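The Arm in the Back Room

At Nodora, a shared workshop on the second floor of an old bakery supply house, the members have spent the winter building a robot. The laser cutter has a waiting list. The robot has its own room.

I went in January, expecting to be charmed, and I partly was. The place smells of sawdust and burnt coffee, people lend each other tools without being asked, and the members who gather around the arm in the evening are good company. They are also, by their own account, a long way past the budget. The arm came secondhand. The table, the wiring, the computer and the parts that were bought wrong and bought again did not. One member put the total so far at 1000 dollars over what the group had agreed to spend, then asked another member whether that included the power supply. It didn't.

What the machine is supposed to do with all this is push toy blocks around a board.

That sounds unkind, and the builders have heard it before. Their answer is that pushing is harder than it looks. A hand knows when a block has started to turn, or snagged on its neighbor, and corrects without any thought. An arm has to be told, or has to learn from a great many tries by a person steering it. The group calls its project Vorach, after a character in a board game, and the stated goal is modest: say "put the yellow ones together" and have the yellow ones end up together.

I have no quarrel with modest goals. My trouble is with how fast they grow once somebody is writing a flyer. The one pinned by the workshop door talks about helpers in every kitchen. Between a heart-shaped block and a sink full of dishes there is a good deal of road, and the flyer skips all of it.

The work area is at least honest about its scale. The table is blue and full of holes, so things can be bolted down wherever they're wanted. On top sits a maple cutting board, the kind you might get as a wedding present. The arm carries no fingers, just a dark rod pointed at the wood. It can't pick up anything, and the builders say they like it that way. Fewer moving parts, fewer evenings lost to repairs.

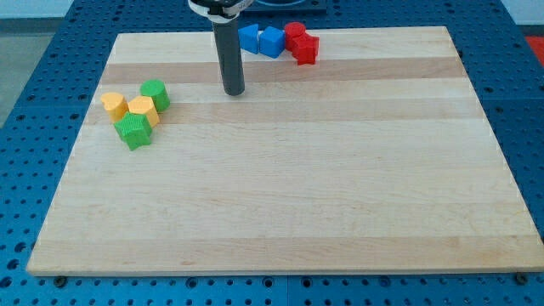

The board at Nodora, with the yellow and green blocks grouped at left and the red and blue ones along the back.

Every block has a color and a shape, so a command can go by either one. "Push the star to the cylinder" sounds clear until you remember that there are stars in red and green. A child would ask which star. Vorach, at the time of my visit, picked one and set off.

I watched 20 attempts in the course of an evening. By my tally, 4 went the way the instruction asked. The members were generous with the rest, and a block that ended up somewhere near its target was greeted as a near miss. I kept wondering how near a miss has to be. When I asked for a written rule, there was a short silence, then a lively argument about whether touching should count.

To be fair, the argument was the best part of the night. A woodworker who had wandered in to borrow clamps wanted to know whether the grain of the board made a difference. The answer was that they hadn't checked. By the time I left they were planning to turn the board sideways and find out, which struck me as more useful than anything on the flyer.

The other shops in the area have been through this. Hamel, across the river, built a sorting machine a few years back that was going to handle the town's loose screws. It's in a closet now, and its motors run a very good tool carousel. The people at Werkedari gave up on their arm and kept the table. Neither group seems sorry. They learned to solder, to read a data sheet, to sit with a fault until it gave itself up.

If that were the pitch, I'd have no complaint. Membership dues buy plenty of things less interesting than an arm that can sometimes nudge a block. But Nodora is asking for 100 dollars a head to carry the work into summer, and the request leans on the kitchens, with hardly a word about the learning. Members who use the place to fix chairs have started to ask what they'd get for the money. They deserve a success rate, on paper, with the misses left in.

I'm told the sideways test is scheduled, and that touching will count.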